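# Wiegand long-handled bath and dressing set: my review after one winter

My left hand has only two fingers which work well, and the right arm ends below the elbow. So I have tried many aids in the last years, and most of them are now in a box under the stairs. The Wiegand set is not in the box. I bought it in September from the mobility shop in Codport and paid 149 for the full set, with the dressing hook included.

In the set you get a long sponge holder, a dressing hook, a button puller and two cuffs which fix the tools to the forearm. The cuffs are the reason why I write this review. With other makes the strap goes once around the arm and then the tool turns when you press on it. Wiegand uses two straps with some distance between them, and the tool stays straight. I can close both straps with my teeth, but the upper one needed a week of practice.

The sponge holder is good for the back and the feet. The head can be bent to three positions and it keeps the position also when I push hard. The sponge itself is too soft for my taste, and I replaced it with one from the supermarket, which fits without cutting.
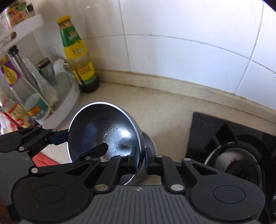

The dressing hook I use every morning for socks and for the zip of my jacket. For socks it is slow. My occupational therapist at the Brultwood clinic showed me to put the sock first over the knee and open it there, and after this it went better. For the zip it is excellent. The button puller is less convincing. With shirt buttons it works, with the big buttons of a winter coat it does not, as the loop is too narrow. If you wear mostly pullovers, you can buy the set without it (order number 726 in the catalogue, the full set is 817).

One thing I must complain about is the instruction leaflet. The letters are very small, and the drawings show only a person with two complete hands. For a product of this kind I find it strange. I wrote to the service in Fladosbridge and they sent me a larger version by post, quite quickly, but it has the same drawings.

The cuffs can go in the washing machine at low temperature. Mine have been washed many times and the fastening still holds, only the edge of the lower strap has become rough and scratches a little on bare skin. I wear a thin sleeve under it. Replacement cuffs are sold separately.

I would buy the set again, mainly for the cuffs and the hook. For people with sensitive skin or a scar on the forearm I recommend to try the cuff in the shop first, and to keep it on for at least half an hour before paying.

Four stars of five.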